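Household Textiles and Their Care
Unit 4 handout: Towels, absorbency and laundering
Instructor: Manon Kowalchuk

Read this before the lab session. Bring the worksheet from Unit 3, since the fiber table on it is used again.

1. What makes a towel absorb

Water moves into cloth in two ways. Some of it is taken up inside the fibers themselves, and some is held in the spaces between fibers and between yarns. Cotton does both well. Polyester does almost none of the first and can be made to do a fair amount of the second, depending on how the yarn is spun.

Terry cloth has loops on one or both faces. The loops add surface area and hold water between them. A flat-woven towel, such as a dish towel or a waffle towel, has less surface but dries faster on the line. Neither is better in general. A kitchen that goes through several towels a day is usually better served by the flat kind.

Weight is given in grams per square meter. A higher number means more yarn in the same area. Heavy towels hold more water and take longer to dry, and in a damp bathroom they are more likely to start smelling before they are used again.
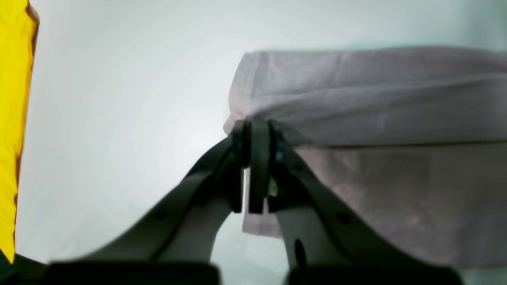 New towels often absorb poorly. The mill applies a softening finish so the cloth feels good in the store, and that finish repels water. Two or three washes with ordinary detergent and no softener will remove most of it. Students who skipped this step in January got drop test results that could not be compared with anyone else's.

2. The drop test

Lay the cloth over the mouth of a beaker so that it is held flat without touching the bottom. Release one drop of water from a fixed height and start the timer. Stop when the shine of the drop is gone from the surface. Repeat on different parts of the cloth and record every reading, including the ones that look wrong.

For reference, Khanyisile Moodley's group tested the Koppel towel as bought and got 157 seconds. After 3 washes the same towel took under a second. The Duko towel started at 138 seconds and came down more slowly.

Do not average the "as bought" and "washed" readings together. They describe two different conditions.

3. Fabric softener

Liquid softener leaves a thin layer of fatty compounds on the fiber. The cloth feels smoother and clings less, and it also takes up water more slowly. The layer builds with each use. Dryer sheets do the same thing to a smaller degree.

To strip a towel that has stopped absorbing, wash it in the hottest water the care label allows, with the normal dose of detergent and no softener, and run an extra rinse. A badly coated towel may need this twice. Vinegar in the rinse is widely recommended. Its main effect is on mineral scale, so it helps in hard water areas and does little elsewhere. Never combine it with bleach.

4. Color

Pale shades carry less dye than dark ones, so they bleed less in the wash. They also show rust, tea and makeup sooner. Chlorine bleach will take the color out of most pastels unevenly. Use an oxygen bleach instead and check the label first.

Dark and bright towels should be washed alone the first few times. Loose dye on the surface of the fiber comes off early. If a towel is still coloring the water after five or six washes, the dye was poorly fixed at the mill and home treatment will not change that.

5. Drying and storage

Shake each towel before hanging it or putting it in the dryer. This lifts the loops. Over-drying makes cotton harsh and weakens it, and the lint in the filter is fiber lost from the cloth.

Fold only when fully dry. The hems are thicker than the body of the towel and dry last, so feel them with your fingers before you put anything in a closed cupboard.
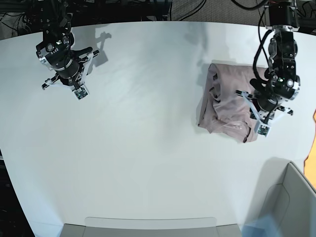 6. For the lab

Work in pairs. Each pair tests one terry towel and one flat-woven towel, both as bought and after washing. Wilmer Apaza has the timers and the droppers. Label samples in pencil on a cotton tape, as ink will run.

Hand in the reading table and one page of comments by 12/02/2023. Questions on the Galell samples go to Ifor Gittins.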